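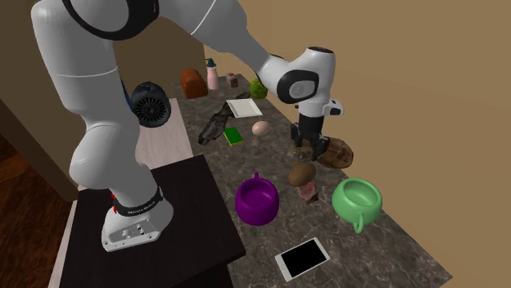
Sim arm keeps knocking mugs over, shared workshop build

posted by counterclutter, May 13, 2018

Ok quick one, typing this between things. Me and a couple others at the Sturthorpe workshop are building a kitchen counter clearing setup. Real arm goes on a pedestal next to the counter, but for now it's all in simulation so we don't break anything. Marble top, pile of random stuff on it — mugs, sponge, egg, bread, a rock, a tablet, whatever models we could find.

Problem is the mugs. Gripper comes straight down, two fingers, and on the mugs it clips the rim on the way in and over they go. Egg is fine. Sponge is fine. Rock mostly fine.
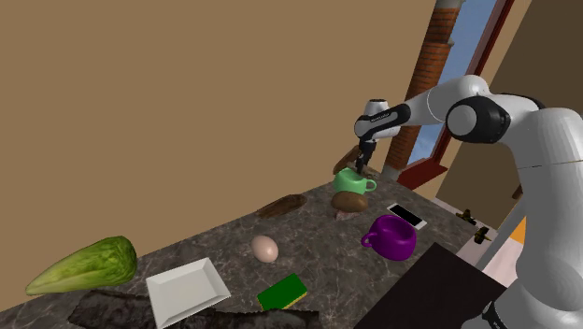
Approach height is 40 mm above the top of the object, then straight down to grasp. Tried slowing the last bit, no diffrence. Tried more friction on the fingers, worse if anything, now it drags them. Planner is a homemade thing we call Vovitz, nothing fancy, picks the center of the object's bounding box and goes. Physics step is 4 ms.

Is this a contact settings thing or are we aiming wrong? Would like to sort it before we touch the real arm. Thanks

Noelia Montes

Aiming wrong, I'd bet on it. Bounding box center on a mug includes the handle, so your "center" is shoved over toward the handle side. One finger then lands on the rim. Egg has no handle, works, there you go.

What I'd do:
Fit a circle to the body and leave the handle out.
Turn the wrist so the line between the fingers is 90 degrees off the handle.
Check the body diameter against how far the fingers open. If it won't fit, go for a rim pinch, one finger inside and one out, or grab the handle.
Before each descent check the fingertips for neighbors too. With that much stuff on the counter you'll be hitting other things soon enough.

Put friction back where it was. Change one thing at a time or you'll never know wich one did it. I'd run 300 drops on a single mug, nothing else on the counter, random rotation every time, and log the handle angle with each fail. If the fails bunch up at certain angles it's the box.

pegboard_dan

had same thing on my garage build, was the collision mesh. mug was a solid lump as far as the sim cared, no hole in it. turn on collision view and look

Aranda

Try a smaller time step? 4 ms is kinda big for contacts. Mine was jumpy till I cut it down. Not sure it explains the rim thing tho, Noelia is probably right on that one.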